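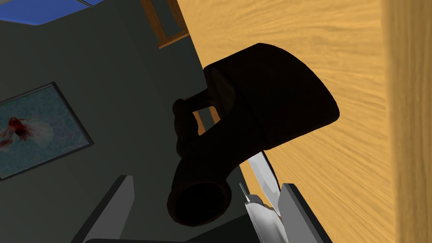

Figure 2. A dark brown mug with a looped handle (rendering).

3.2 Household drinking vessels and the amount of tea consumed

The second part of the survey concerned the vessels from which the participants drink at home. In most dietary questionnaires the unit is "one cup", and the person who answers must decide alone what a cup is. We suspected that this unit differs strongly between households, and also between the two towns of our study. For this reason we asked every household to fill its most used vessel with water to the usual level and to pour the water into a measuring jug which we supplied. The procedure was repeated in the morning and in the evening, as some participants use another vessel after dinner.

In total 142 households returned a complete form, from Helletport and from Stotedham together. A further 26 forms were excluded. In most of these the evening measurement was missing, and in the remaining ones the handwriting could not be read with certainty by both coders. We did not replace the excluded households, as the recruitment had already closed in July.

The form of the vessel was recorded in six classes, according to the rim, the body and the presence of a handle. Mugs with a flared rim caused the greatest difficulty during the coding. Participants do not fill such a mug to the edge, and the distance they leave free depends on the habit of the person and also on whether milk is added afterwards. Two households with the same model of mug could therefore report quite different volumes. We kept both values as they were written and did not correct them to the volume given by the manufacturer.

Between the towns a difference was found in the expected direction. In Helletport the tea is mostly prepared in a pot and served in smaller cups, which are refilled several times. In Stotedham it is more common to prepare it directly in the mug and to drink only one or two in the morning. When the participants were asked simply for the number of cups per day, the people of Helletport seemed to drink much more tea. After the measured volumes were used in place of the number of cups, the larger part of this difference disappeared. The earlier questionnaire from Stellville, which used only the number of cups, should be read with this point in mind.

Some limits of the method must be named. The vessel which is used most is not the only vessel in the house, and guests, children and drinks taken at work are not covered. It is also possible that participants poured more carefully than usual, knowing that the result would be written down. We tried to reduce this effect by asking for the measurement on ordinary working mornings, but we can not exclude it. Finally, the jug had marks only on one side, and left-handed participants remarked that it was inconvenient to read.

The values obtained in this section are used in Section 4 for the calculation of the daily intake.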